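Frequently Asked Questions

Hello! I get asked the same handful of things about my sewing pattern shop nearly every week, so I've gathered them all up in one place. If yours isn't on the list, drop me a line and I'll do my best.

Who's behind all this?

Just me, Aparecida Trindade. I draft the patterns, write the instructions, pack the envelopes and answer the emails (sometimes in that order). I started with one skirt, the Macedo, which I'd made for myself after years of skirts that gaped at the back, and people kept asking me for it.

How do I know which size to pick?

Go by your hip measurement for skirts and trousers, and your bust for everything else. Please don't go by what you wear in the shops! I'm three different sizes depending on where I've bought my jeans. If you fall between two sizes, pick the bigger one for the Herkero coat, as you'll want room for a jumper, and the smaller one for the Trarico top, which is already pretty roomy.

PDF or paper?

Up to you. The PDF arrives by email straight after you order and it's cheaper, but you do have to stick it together. The Herkero coat is 36 pages on ordinary home printer paper, so put the kettle on first. Paper patterns are printed on a sturdy white sheet and come folded in an envelope.

Can I trace the pattern instead of cutting it?

Yes, please do! I trace everything, even my own. Buy your tracing paper on a roll if you've got anywhere to keep it -- folded sheets have creases in them that never quite go away, and you end up ironing paper at eleven at night. Pin your tracing to the table or weigh it down with whatever's handy. I use tins of tomatoes.

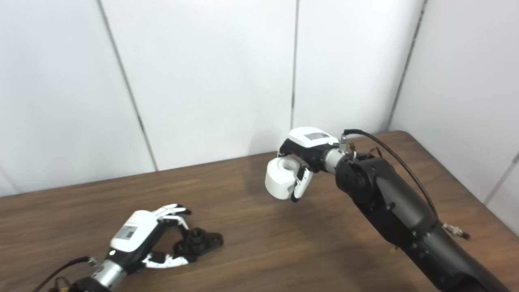
Photo: Vendodine

Write the pattern name, the size and the date on every single piece before you put it away. I've got a drawer with a sleeve in it and I couldn't tell you what it belongs to.

How much fabric do I need?

There's a table on each pattern's page. The biggest size of the Herkero takes 266 cm of wide cloth, and a bit more if you've got a check to match. Wash it before you cut, the same way you'll be washing the finished thing. I skipped this once with a lovely blue linen and now my niece has a very nice top.

Is there anything for complete beginners?

Start with the Macedo skirt. It's got 2 main pieces and an elastic waist, and no zip at all. Cotton is the friendliest stuff to learn on. Leave viscose until you've got your temper under control!

Can I sell what I make?

You can, up to 40 garments a year from each pattern, made by you at home. A little mention of where the pattern came from would be lovely. Please don't copy or share the pattern itself.

I've lost my download. Help!

Don't panic. Send me the email address you ordered with and I'll pop a new link over. Mornings are best for a quick reply. In August I'm mostly at my mum's, so I'm slower then, but I do still check.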